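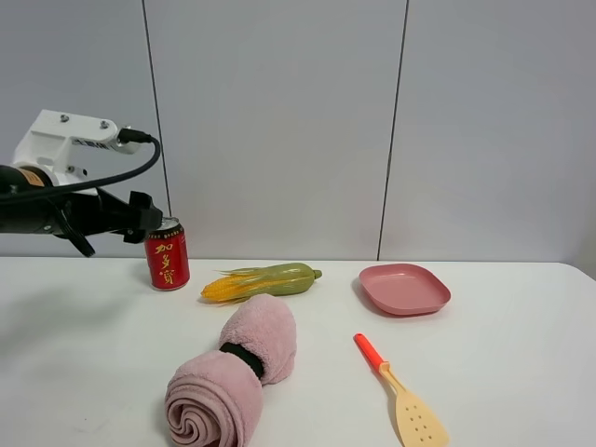

A robot arm with a black gripper near a drink can. A toy ear of corn, a plate, a rolled towel and a spatula share the table.

How Do Engineers Choose a Robot's Hand?

The part of a robot that holds things is called a gripper. Some grippers have two fingers. Others have more, and some use suction cups. No single gripper is best for every job, and so engineers compare them by giving each one the same test.

At the Merstead Learning Laboratory, the test uses ordinary household items. Each item asks something different of the gripper.

A drink can is smooth and round. If the fingers close too far, the can may dent. If they do not close far enough, it may slip.

A plate is low and flat. The fingers must find its rim without hitting the table.

A rolled towel is soft. It changes shape when it is squeezed, and the robot must allow for this.

A spatula is long and thin. When it is held at one end, the other end may tip down.

Each gripper tries every item 6 times. The arm, the table and the starting places stay the same. This is called a fair test. In August, the laboratory compared two grippers, the Lergate and the Flovberg, and recorded 411 tries in all, including practice. Jucélia Bezerra, who directs the tests, asks her staff to write down every drop as well as every successful lift.

Words to Know
Gripper: the part of a robot that takes hold of objects.
Fair test: a test in which only one thing is changed.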